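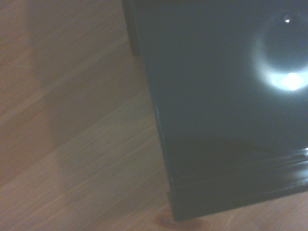

4.3 在高反光物体附近作业

深色亮面的柜体、家电外壳和音箱一类物体会把光源映成亮斑或光环,腕部相机容易把它们当成物体边缘或独立目标。浅色木地板上的阴影、木节和划痕也会造成类似的误判。在这类环境中使用 Irell 移动机械臂,须按本节步骤设置。

4.3.1 作业前检查

1. 确认急停按钮可以正常触发和复位。复位后机械臂不得自行恢复运动。
2. 用无绒布清洁腕部相机镜头。不要使用酒精浓度不明的清洁剂。
3. 清点作业区内的亮面物体,在“环境”页中逐一标为“反光”。底座比箱体突出的物体,外形尺寸以底座为准。
4. 检查地面有无电线、地毯翘边和积水。木地板上的底盘必须使用软质轮套。
5. 由操作员和安全监护人分别在作业单上签字,两个岗位不得由同一人担任。

4.3.2 设置相机

1. 进入“视觉 > 曝光”,将模式由“自动”改为“手动”。
2. 将曝光时间设为 2000 微秒。画面过暗时可逐级增加,上限为 3000 微秒。
3. 打开“高光屏蔽”,阈值设为 80。屏蔽区域在预览中以斜线显示。
4. 缓慢转动腕部,观察预览画面。随视角移动的亮斑应落在屏蔽区域内,物体的竖直边缘和底边应保持连续。
5. 边缘仍有断裂时,先调整灯具方向或拉上窗帘,再重复第 4 步。不要靠提高阈值来消除断裂。

注意:屏蔽区域内没有有效的深度数据。系统会把该区域按“未知”处理,不会规划穿过它的路径。请勿关闭此项限制。

4.3.3 设置距离和速度

1. 在“安全 > 间距”中,将夹爪与反光物体的最小间距设为 80 毫米。
2. 将接近速度限制为额定值的 10%。
3. 物体与墙面或相邻物体之间留有窄缝时,将窄缝设为禁入区。
4. 空载运行一遍完整路径,监护人手持使能开关站在机械臂工作范围以外。
5. 空载运行无报警后,方可装载工件。

警告:机械臂通电期间,任何人不得伸手到夹爪与柜体之间。需要移动物体或擦拭表面时,先按下急停,并在控制箱上挂“禁止合闸”牌。

4.3.4 出现误判时

预览中出现并不存在的目标,或者底盘在地面阴影处反复停顿时:

1. 按“暂停”,不要按“跳过”。
2. 保存当前图像和日志,文件名中写明工位号。
3. 核对该位置是否已标为“反光”。阴影引起的停顿,在“环境”页中将地面类型改为“木纹”。
4. 重新执行 4.3.2 的第 4 步。
5. 同一位置再次误判的,停止作业并通知现场负责人。

4.3.5 记录

每次更换灯具、移动家具或更新软件后,必须重新检查并填写记录。记录应包括曝光时间、屏蔽阈值、最小间距和两名签字人的姓名,与作业单一同保存。

本节由 Hellport 技术文档组编写,Zlata Onyshchenko 审核,2019年2月28日起执行。对参数有疑问的,请联系现场负责人 Ostap Stetsiuk。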